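Members of the Vakovstead Textile Reuse Association visited the Wukbridge open day in June to learn how a regional sorting center handles donated clothing. The program began at 9 a.m. with a short address by the site director, Kálmán Gulyás, on the rising share of cotton garments in household donations.
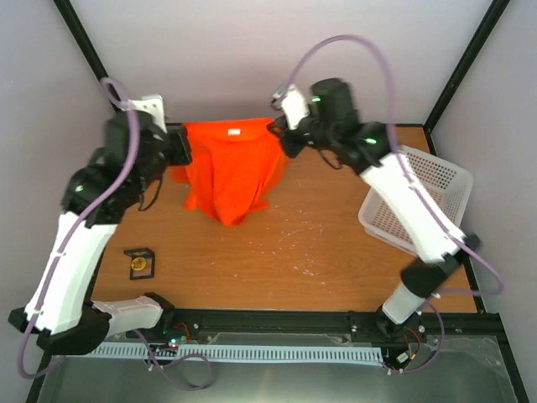
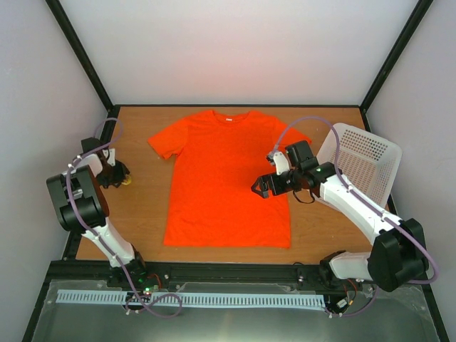
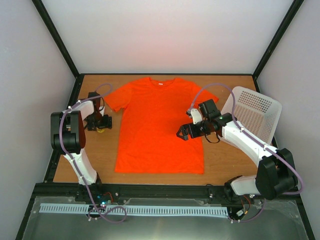

An orange T-shirt at the Wukbridge open day

Report by Ildikó Kocsis, Member Services

Visitors were shown the receiving hall, the grading room and the baling area in groups of seven. Graders at Wukbridge train for five weeks before working alone, and wool is kept apart from other fibers at every stage. Members asked mainly about storage costs and the treatment of damp loads in winter.

The afternoon session covered resale pricing. The Association thanks its hosts for their hospitality. Members wishing to attend the fall visit to Flollora should write to the Vakovstead office.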